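A Chess Player for the Shared Bench
Member Projects, January

Members of the Weveck shared workshop have spent the winter teaching a robot arm to play chess. The project, known in the workshop as Ivon, began as a proposal for a single evening session and now occupies a table of its own. The workshop's newsletter met with the project lead, who asked that the build be credited to the group and is therefore not named in this article.

The lead came to robotics through woodworking and had no previous experience with industrial equipment. "I had built a router table and a number of clocks," the lead said. "I understood belts and bearings. I did not understand why an arm with six joints would refuse to move to a place it could plainly reach."

The arm was acquired secondhand through Verbeke, a local dealer in used machinery, which delivered it with a gripper and a box of unlabeled cables. Sorting the cables took most of the first month. The workshop contributed 800 dollars from its equipment fund, and the members involved paid for the remaining parts themselves.

Chess was selected after some discussion. An earlier plan called for the arm to sort screws by length, a task that several members considered more useful. The lead defended the decision. "A chessboard gives you sixty-four known positions and a set of objects that are all slightly different shapes," the lead said. "When the arm makes an error, you can see which square it thought it was on. With a tray of screws we would have been guessing."

The control program, named Zirkilell by the member who wrote the first version, treats the board as a flat grid measured from one corner. In the original version each square was entered by hand. The arm was guided to a square, the position was recorded, and the process was repeated across the board. The group later reduced this to the four corner squares, with the remaining positions calculated from them.

"That worked very well until someone leaned on the table," the lead said. "We lost an evening to a shift of less than the width of a pawn's head. Now we check the corners before every session, and the check is written on a card taped to the cabinet." 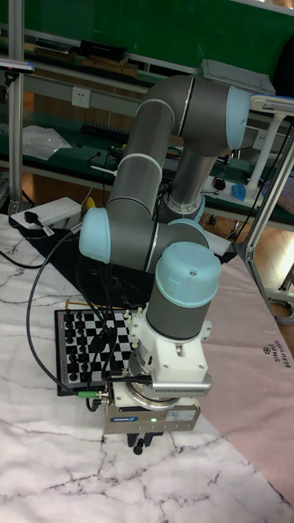
The arm over the chessboard, with its gripper pointing straight down.

Picking up the pieces proved to be the most difficult part of the work. The gripper was intended for parts much heavier than a pawn, and its slowest closing speed was still too fast for the group's purposes. Pieces tipped over before both fingers had made contact. The group's solution was to lower the gripper further before closing it, so that a piece is held nearer its base, and to bring the fingers most of the way together before the final movement.

Knights remain a problem. "A knight has a front and a back, and the fingers do not care for either," the lead said. "We turn all of them the same way at the start of the game. If a human opponent puts one down facing sideways, we ask them politely to correct it."

Cable routing also required several attempts. A cable that is too short pulls at its connector when the wrist turns, while one that is too long can sweep across the board. The group tested different lengths by running the arm through every corner square at reduced speed with no pieces set out. The lead recommends this procedure to anyone attempting a similar build and advises doing it again after any change to the gripper.

Safety rules were agreed upon before the arm was first powered. One member operates the controls and has no other duty during a session. Hands stay clear of the board while the arm is moving, and the opponent waits for the operator to say "your move" before reaching for a piece. The rules have slowed the games considerably. The longest so far ran to 345 minutes over two evenings and ended in a draw by agreement.

The group keeps a log of each attempted pick. In the most recent series of 300, the arm failed to lift the piece 30 times, and knights accounted for more than half of the failures. Captures are recorded separately, because they require two picks and a place to set the captured piece.

Asked about the next stage, the lead described a plan to have the system recognize the opponent's move without assistance. At present the operator types it in. Castling is also entered by hand as two separate moves, and promotion has not been attempted.

"Somebody will eventually get a pawn to the far side and we will have to stop and think," the lead said. "We have a spare queen in a drawer."

Members who wish to play against Ivon may sign up on the sheet beside the tool crib. Sessions begin at 7 p.m., and a short safety briefing is required before the first game.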